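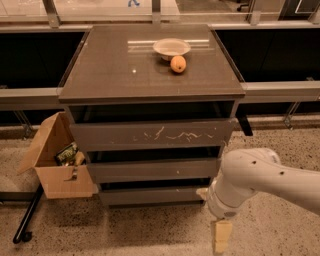

Thilini Siriwardena replied:
Wax first, paint later, that's my vote. If you do the fronts while the drawers are still sticking you'll be tugging at fresh paint with your fingertips for a month, and you'll be right back where you started. Ask me how I know (a blue dresser, my sister's, we still don't discuss it).

dramholm_dan wrote:
Thanks Thilini, I was hoping you'd turn up! For anyone who skipped my first post, this is the gray three-drawer I brought home from the Dramholm sale. I love it more than it deserves. The two things bothering me are the white scuffs on the top drawer front and the fact that there are no handles, so everybody opens it by hooking their fingers over the top edge. My mother-in-law thinks I should leave it all alone and put a plant on it. I've been at the scuffs with warm soapy water and a soft cloth and they look the same to me as they did in the store.

Wustine46 wrote:
I'm going to be the grump and disagree with Thilini, with love. Scuffs like that bother you every single time you walk by. Sticky drawers only bother you when you want socks. A little matching gray in a small brush, two thin coats, and you'd be finished before supper. I did our hall chest that way in October and it still looks good, and we have dogs. 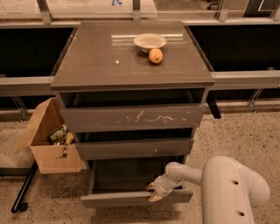

Tarnitcombe Furniture Fixers Club - Members' Board - Chests, Cabinets & Nightstands

Page 2 of 4

dramholm_dan wrote:
So I spent the evening with it, and I have to say the bottom drawer pulls out a good long way without any fuss. I had expected that one to be the worst, being so close to the floor where all the dust collects. The top one is the stubborn one. It goes about its business for the first few inches and then sulks.

Thilini Siriwardena replied:
Then swap nothing, sand nothing, and just clean the runners! Take the top drawer right out, vacuum the inside, wipe the runners with a barely damp rag and let everything dry overnight. Plain candle stub after that if they're the simple sliding kind. If they have rollers, skip the candle, it will only gum them up. And please take the glass off before you tip the thing over to look underneath - get somebody on the other end of it.

Wustine46 wrote:
Fine advice, and I'd still paint it.

Dinesh Wickramasinghe replied:
May I come down in the middle? Try a melamine sponge on one small corner of the scuffs, very lightly. Quite often a white mark on a dark finish is something that rubbed off onto it, and a sponge will lift it. If you can feel a groove with your fingernail, it's a scratch, and then Wustine46 is right and you'll want paint. As for handles, Danko has plain bar pulls (item 3729 in their catalog) that I put on my own nightstand. Measure twice, and put tape where you mean to drill.
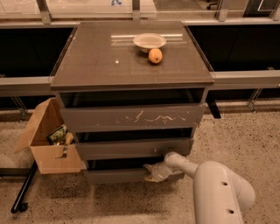

Gray three-drawer with the drawers part open. Scuffs are on the top front.

dramholm_dan wrote:
Fingernail test says a bit of both, wouldn't you know. I'm doing the runners this weekend and I'll try the sponge on Sunday if my patience holds. Not sold on the pulls yet, Dinesh. I like how plain it is, and my wife says bar pulls catch on her bathrobe.

Thilini Siriwardena replied:
Your wife is a sensible woman. Let us know about the top drawer!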